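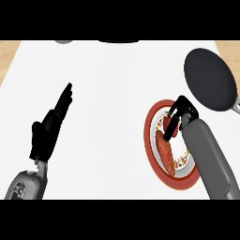 Sondero Two-Arm Teaching Kit
By Butlow
$1,259
In stock. Ships in 6 business days.

The Sondero kit lets one person control two robot arms and record what they do. You hold a controller in each hand, the arms follow, and the full session is saved as a demonstration you can train from. It works with real arms on a bench and with simulated arms in Cuvon, our tabletop simulator. A Cuvon license for one computer is included.

Most customers start in simulation. You can set up a table, put a plate and a pan on it, and practice picking things up before any hardware is powered on. The controllers, buttons and recording steps are the same in both places.

What's in the box

Left and right hand controllers
Foot pedal, two buttons
Base unit
Finger-tracking glove, left (medium)
USB-C cable and power supply
Table clamp for the base unit
Printed quick start sheet
Cuvon license card

Robot arms, hands and grippers are not included.

Controlling the arms

Each controller drives one arm. Squeeze the side grip to take hold of the arm, move your hand, and let go to park it. While the grip is released you can reposition your own hand without moving the robot. Scaling can be changed on the fly with the thumb wheel, so a large movement of your hand becomes a small one at the table. Use a low scale for the last bit of a grasp and a higher one for crossing the table.

The two sides are set up separately. You can run a multi-fingered hand on the left and a two-finger gripper on the right, or the same tool on both. The trigger opens and closes a two-finger gripper in proportion to how far you pull it. For a multi-fingered hand, use the glove, or choose from the stored hand shapes (flat palm, pinch, wrap, point) with the thumb pad. A right-hand glove is sold separately.

If the task needs only one arm, park the other one clear of the work. A parked arm holds its last pose and is still written to the recording. To leave it out, untick it in the session settings before you start.

Guiding by hand

For arms that can be back-driven, Sondero also has a hand-guide mode. Hold down the left pedal button and the arm goes slack enough to push through the motion yourself. Joint positions are recorded the same way as in remote control. Hand guiding is good for slow contact tasks such as wiping or pressing a lid down. Your hands will be in the camera view, so most people use remote control for data that includes video.

Hand-guide mode is not available in Cuvon.

Recording a demonstration

1. Load a task or make a new one. Give it a short written instruction, for example "take the pepper off the plate and put it in the pan."
2. Press the right pedal button. The status light turns green.
3. Do the task.
4. Press the right pedal button again to stop.
5. Mark the take as keep, redo or failed. Failed takes are stored in their own folder.
6. In Cuvon, the objects go back to their starting places. Turn on Shuffle to move them a little each time.

Each take stores joint positions, tool positions, gripper or finger commands, camera video and your written instruction, all on one clock. Files can be exported to the common open formats from the File menu. You can trim the start and end of a take, but the middle can't be edited.

How many takes you need depends on the task. Our own test task, moving one food item from a plate to a pan, was recorded over 200 times in Cuvon with Shuffle on. An operator who has had a morning's practice can record that many in a day with breaks.

Cuvon simulator

Cuvon comes with a plain white table and a kitchen set with plates, pans, vegetables and other food items. You can import your own objects as meshes. Weight and friction are set per object, and it pays to check them, especially on long or rounded items that roll when a gripper finger brushes them. Camera position, lighting and floor can all be changed between takes.

Arm models for the Janssen bench arm are built in. Other arms can be added from a standard robot description file. Expect to spend some time on the tool offset the first time you do this. If the gripper closes beside the object when you aimed at the middle, the offset is the first thing to look at.

Specifications

Arms controlled: up to 2
Tracking: 6 degrees of freedom per controller
Tool types: two-finger gripper, multi-fingered hand, suction (on/off only)
Connection to computer: USB-C
Connection to arms: Ethernet
Controller power: rechargeable, charges from base unit
Operating systems: Windows, Linux
Cuvon graphics: dedicated graphics card required

Safety

The kit does not replace your robot's own emergency stop. Keep the stop within reach of the operator whenever real arms are powered. Set the workspace limits in the Sondero software before the first session and again if you move the table. If a controller loses tracking, both arms hold still until you squeeze the grips again.

Questions we get a lot

Can I use it without Cuvon?
Yes. Install only the Sondero software and skip the license card.

Can two people share the controls?
Yes, one controller each. It takes some talking back and forth. There is only one pedal, so decide who has it.

Does it train the robot?
No. Sondero records and exports demonstrations. Training is done in whatever software you already use.

Will takes from simulation run on my real arm?
You can play back a recorded motion on a matching arm at reduced speed. Playback repeats the motion exactly and does not react if an object has been moved.

Is the glove available in other sizes?
Small and large can be swapped in at checkout for no extra charge.

Spare parts

Controller strap, pair
Foot pedal
Glove, right (small, medium, large)
Glove, left (small, medium, large)
Base unit clamp
Additional Cuvon license, one computer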